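파라드 각면 화병, 두 달 써 본 후기: 꽃이 죽지 않는 집의 화병 고르기

나는 식물을 잘 죽인다. 선인장도 죽여 봤고, 물만 갈아 주면 된다던 개운죽도 죽여 봤다. 그래서 몇 해 전부터 우리 집 꽃은 전부 조화다. 햇빛도 물도 필요 없고, 내가 출장을 다녀와도 나를 원망하지 않는다. 문제는 조화를 들이고 나면 화병이 유난히 눈에 들어온다는 점이다. 생화는 며칠 있다 치우니 화병이 조금 못나도 넘어가지만, 조화는 반년을 같은 자리에 서 있다. 못난 화병도 반년을 같이 서 있다.

그동안 쓰던 것은 드락덴의 유리 화병이었다. 투명 유리에 조화를 꽂아 본 사람은 무슨 말을 할지 알 것이다. 철사 심이 든 초록색 줄기가 물 한 방울 없는 유리통 안에서 서로 엉켜 있는 모습이 그대로 다 보인다. 유리구슬을 채워 가려 보기도 했는데, 이번에는 구슬 사이에 먼지가 꼈다. 구슬을 하나씩 씻던 밤에 불투명 화병을 사기로 마음먹었다.

고른 것은 파라드의 흰색 각면 화병. 종이접기를 하다가 중간에 굳어 버린 것처럼 생겼다. 면이 이리저리 꺾여 있고, 목에서 한 번 좁아졌다가 입구에서 들쭉날쭉한 왕관 모양으로 벌어진다. 상품 페이지에는 '건축적인 실루엣'이라고 쓰여 있었다. 우리 집에 온 할리마 마게사 씨는 "치킨 다리에 끼우는 종이 장식 같다"고 했다. 나는 둘 다 맞는 말이라고 생각한다. 다만 후자를 들은 뒤로는 전자가 잘 떠오르지 않는다.

배송과 첫인상

상자는 화병이 두 개쯤 더 들어갈 크기였고 완충재가 아주 성실했다. 포장을 푸는 데 걸린 시간이 꽃을 꽂는 데 걸린 시간보다 길었다. 설명서도 들어 있다. 화병 설명서에 무엇을 쓰는지 궁금해서 읽어 봤는데, 거꾸로 세우지 말라고 한다. 입구가 저 모양인데 거꾸로 세울 생각을 한 사람이 있었나 보다.

표면은 무광이고 자잘한 점이 살짝 섞인 흰색이다. 손에 닿는 느낌은 좋다. 광택이 없으니 형광등 아래에서도 번들거리지 않고, 면마다 그늘이 다르게 져서 아침과 저녁의 인상이 제법 다르다. 아침 8시쯤 창 쪽 빛이 옆으로 들어올 때가 제일 비싸 보인다. 손님은 대개 저녁에 온다.

꽂아 보니

가장 마음에 드는 건 목이다. 좁아지는 부분이 줄기를 한 번 잡아 주기 때문에 튤립 몇 송이만 넣어도 사방으로 쓰러지지 않는다. 입구의 뾰족한 부분들도 생각보다 일을 한다. 골이 진 곳에 줄기를 걸치면 그 방향으로 기울어진 채 있어 준다. 드락덴 유리 화병에서는 꽃들이 늘 한쪽 벽에 몰려서 버스 급정거 직후 같은 분위기였는데, 그건 사라졌다.

대신 욕심을 내면 안 된다. 처음에 집에 있는 튤립을 전부 몰아넣었더니 목에서 줄기가 꽉 껴서 한 송이를 빼려다 화병까지 들어 올렸다. 잎이 넓은 조화는 특히 그렇다. 튤립은 꽃보다 잎이 자리를 더 차지하는 식물이라는 걸 플라스틱을 통해 배웠다. 잎을 바깥쪽으로 조금 벌려 주면 송이가 적어도 풍성해 보이니, 나처럼 꽃값을 아끼는 사람에게는 이쪽이 낫다.

높이도 짚고 넘어가야겠다. 키가 있는 화병이라 줄기가 긴 꽃이 어울리고, 짧은 꽃을 넣으면 목까지 잠긴 사람처럼 보인다. 줄기가 긴 걸 꽂으면 이번에는 식탁 맞은편 사람의 얼굴이 안 보인다. 가족 구성에 따라 장점일 수 있다.

흰색이라는 선택에 대하여

단점은 예상한 그대로다. 때가 탄다. 매끈한 표면이면 한 번 쓱 닦고 말 텐데, 꺾인 면이 많아서 먼지가 앉을 자리도 많다. 마른 천으로는 모서리가 안 닦이고, 물티슈로 닦으면 천이 모서리에 걸려 보풀이 남는다. 결국 안 쓰는 화장 붓을 하나 내줬다. 화장 붓으로 화병을 털고 있으면 발굴 현장에 나온 기분이 든다. 연필 지우개로 자국을 지우는 법도 어디서 읽고 해 봤는데, 지우개 가루가 골에 들어가서 다시 붓을 들었다.

비교: 판의 검은 원통 화병

같이 쓰는 것은 판에서 나온 검은 화병이다. 아래가 위보다 살짝 넓은 원통형이고 표면이 매끈한 무광이다. 설명이 이걸로 끝난다. 그런데 물건으로서는 이쪽이 더 부지런하다. 쉽게 닦이고, 조화를 많이 넣어도 군말이 없고, 어떤 색을 꽂아도 꽃이 산다. 노란 튤립과 흰 튤립은 검은색 앞에서 확실히 더 또렷하다. 흰 화병에는 반대로 색이 진한 꽃이 한 송이쯤 있어야 한다. 나는 파란 튤립을 꽂았다. 자연에 저런 튤립이 있느냐는 질문을 받지만, 어차피 나머지도 자연에서 온 것은 아니다. 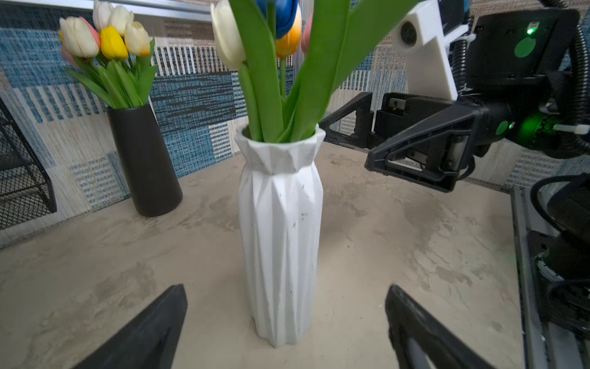 앞이 파라드 각면 화병, 뒤가 판의 검은 원통 화병. 흰 화병 앞면의 거뭇한 점과 회색 얼룩까지 그대로.

둘을 나란히 두면 흰 쪽에 먼저 눈이 가고, 꽃은 검은 쪽이 더 잘 보인다. 화병을 보여 주고 싶은지 꽃을 보여 주고 싶은지 먼저 정하고 사면 되겠다. 나는 정하지 않고 둘 다 샀다.

참고로 닌덴트에서도 비슷하게 각진 화병이 나온다. 매장에서 들어 봤는데 입구가 평평하게 마감되어 있어 닦기는 훨씬 수월해 보였다. 대신 왕관이 없으니 꽃을 걸칠 데도 없고, 치킨 다리라는 말을 들을 일도 없다. 무난한 걸 찾는다면 그쪽을 먼저 보시길.

총평

모양: 만족. 단, 손님의 비유는 막을 수 없음.
꽂기: 적은 송이에 강하고 많은 송이에 약함.
청소: 붓 필요. 인내심도 필요.
다시 살 의향: 같은 모양으로 회색이 나오면 산다. 흰색은 하나로 충분하다.

6월에 꽃을 바꿀 생각이라 작약 조화를 알아보는 중이다. 송이가 커서 저 목에 들어갈지 모르겠다. 꽂아 보고 안 되면 판 쪽으로 옮기고, 결과는 댓글에 적어 두겠다.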